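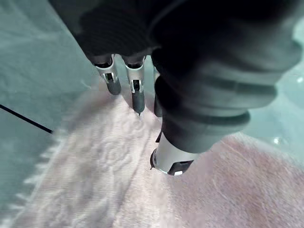
起毛した布への指先の接触。中央の指の先端で毛足がわずかに沈んでいる。

作業メモ:布ものを掴むグリッパーの比較と調整のコツ
最終更新 9月11日

タオル、ひざ掛け、バスマットなど、毛足のある布を作業台から拾い上げるときの設定をまとめる。硬い物で調整したグリッパーをそのまま布に使うと、指が表面を滑るか、布ごと台に押し付けて停止するかのどちらかになりやすい。以下は工房の卓上アームで試した範囲の記録であり、指の形状が違えば数値は変わる。

比較したもの
Adulham:多指タイプ。指先パッドは先細り。
Fidden:平行二指タイプ。パッドは幅広で交換式。
Swai:吸着タイプ。布には向かないことを承知で参考として加えた。
制御側はすべてGotthorpeのコントローラーを使用。7月版のファームウェアで統一した。旧版は接触検出の周期が異なるので、下の設定値をそのまま移さないこと。

試した布
フリースの小判ひざ掛け、マイクロファイバータオル、浮き出し模様のあるマット、端に房のついた膝掛け、比較用の平織りふきん。試行は全部で239回。内訳は均等ではない。フリースとマットに偏っており、平織りは基準を取るために使っただけである。

下準備
作業台は乾拭きする。水滴が残っていると、その上に載った布の端だけが台に張り付き、持ち上げたときに片側が遅れて剥がれる。吸着タイプでは水を吸い込むのでなおさら拭いておく。
布は一度手で広げ、毛並みをひと方向に撫でてから置く。毛並みがばらばらのままだと、同じ位置を掴んでも結果が揃わない。比較試験をするなら、試行ごとに撫で直す。
淡色の布を淡色の台に置くと、輪郭の検出が不安定になる。照明を斜めから当てて縁に影を作るか、台に濃色のシートを敷く。色の調整を画像処理側で頑張るより、シートを敷くほうが早い。
ケーブル類は布の外へ逃がす。細い線でも布の下に入ると盛り上がりができ、接触高さがその場所だけ変わる。

接近の高さ
布の上面を基準にしない。毛足は潰れるので、見かけの上面で止めると指は毛の先だけを撫でて閉じる。台の面を先に測り、そこから上へ戻す形で高さを決める。
手順は次のとおり。
布のない場所で指先を台に軽く当て、そのときの高さを記録する。
記録した高さから6 mm上を最初の停止点にする。
布の上で停止点まで下ろし、指を閉じて持ち上げる。
掴めなければ1 mmずつ下げる。台に接触した時点で打ち切り、掴む位置を変える。
台に直接当たるところまで下げると、指は布を横へ押し出すだけになる。パッドの先端も傷む。先細りのパッドは荷重が一点に集まるため、幅広のものより早く先が丸くなった。

下降速度
接触の手前までは100 mm/sで問題ない。布に入ってからは大幅に落とす。速いまま入ると毛足が倒れ、指の間に集まるはずの布が外へ逃げる。Gotthorpeの画面では、接近区間と接触区間を別々の動作として登録しておくと後の調整が楽になる。ひとつの動作の途中で速度を切り替える書き方もできるが、切り替え点が毎回少しずれた。

指の閉じ方
接触後すぐに閉じず、500 ms待つ。毛足が潰れて高さが落ち着くまでの時間である。平織りのふきんでは待ち時間の有無で差が出なかったので、省いてよい。
多指タイプは、先に全部の指を同じ深さまで入れる。先端の一本だけが布に触れている状態で閉じると、その指が布をつまみ上げようとして回転させ、残りの指は空を掴む。手首がわずかに傾いているときに起きやすい。手首の角度を台に対して垂直に戻し、それでも深さが揃わなければパッドの取り付けを疑う。
平行二指タイプは、毛並みに逆らう向きで閉じるほうが引っ掛かりがよい。毛並みに沿って閉じると片側のパッドが滑り、布が斜めに上がる。

掴む位置
房のある縁は避ける。房だけを掴むと成功したように見えるが、持ち上げる途中で抜ける。力の検出値も低く、掴んだかどうかの判定に使えない。縁から指一本分ほど内側を狙う。
浮き出し模様のあるマットは、畝の上と谷で結果が違う。畝をまたぐように指を開いて入れると、模様そのものが掴みしろになる。渦状や曲線の模様では畝の向きが場所ごとに変わるので、手首を回して合わせる。直線の畝なら一度合わせれば足りる。
模様のない平らな部分しか使えない場合は、二点で軽く寄せてしわを作り、そのしわを掴む。一動作増えるが、深く押し込むよりは安定する。

機種ごとの所見
Adulham
厚手のものに強い。フリースではもっとも扱いやすかった。先端が細いので狙った場所に入るが、そのぶん深さの誤差に敏感である。指の間に抜けた繊維がたまる。目視で分かるほどになったらエアで飛ばし、粘着テープで仕上げる。濡れ布巾は繊維を奥に押し込むので使わない。
手首まわりに被せ物をする場合は、折り目の膨らみも外形に数えること。指の長さだけで高さを決めていると、傾けたときに膨らみが先に布へ触れる。

Fidden
薄手と平織りに強い。パッドの幅があるため、掴んだ布がねじれない。厚手では開き量が足りず、二つ折りのタオルは端しか入らなかった。交換パッドは柔らかいほうを推奨する。硬いパッドは平織りなら差がないが、起毛面では滑る。

Swai
毛足のある布は空気が漏れ、持ち上がらない。平織りも一枚では保持できなかった。滑り止めの裏打ちがあるマットに限り、裏返して置けば吸着できる。表を上にしたい作業では意味がない。

カメラの取り付け
手首カメラは近すぎると腕と指で視野の多くが埋まり、布の全体が入らない。掴む瞬間の確認には近い位置が適し、布の向きを調べるには遠い位置が適する。一台で両方を兼ねるなら、接近前に高い位置で一度撮り、下降後は指先の確認だけに使う。
接触している指先が少なくとも一本は隠れずに見える角度にする。全部の指を見ようとするとカメラを大きく外へ張り出すことになり、隣の治具に当たる。隠れた指の状態は電流値で補う。
光沢のある台では照明の反射が小さな白点になって写る。水滴との区別が画像だけではつきにくい。照明を少し動かし、点も動けば反射と判断する。

不具合と対処
布が台の上で滑る:下降速度を落とす。改善しなければ布の反対側に重りを置く。重りは角のないものを使う。
持ち上げた直後に落ちる:待ち時間を確認し、次に停止点を1 mm下げる。閉じる力を上げるのは最後にする。力を上げると跡が残る。
跡が残る:掴んだ箇所を手で撫でて戻るなら毛足が倒れているだけである。戻らなければ力を下げ、パッドの先端にバリがないか指で触って確かめる。
布が指から離れない:起毛面では繊維がパッドに絡むことがある。開いてからすぐに上昇せず、横に少し揺らして外す。乾燥した日は静電気も加わるため、台に接地した導電シートを敷く。
二枚取りする:重ねたタオルで頻発する。停止点を上げても解消しない場合は、上の一枚をずらして置き、ずれた部分だけを狙う。

設定の保存
布の種類ごとに、停止点、接触区間の速度、待ち時間、手首の角度を一組にして保存する。機種名も名前に入れておく。AdulhamとFiddenの設定を取り違えると、指の長さの差で台に当たる。コントローラーは警告を出さない。
パッドを交換したら停止点は測り直す。洗濯後の布も毛足の高さが変わるので、最初の一回は低速で確認してから通常の設定に戻す。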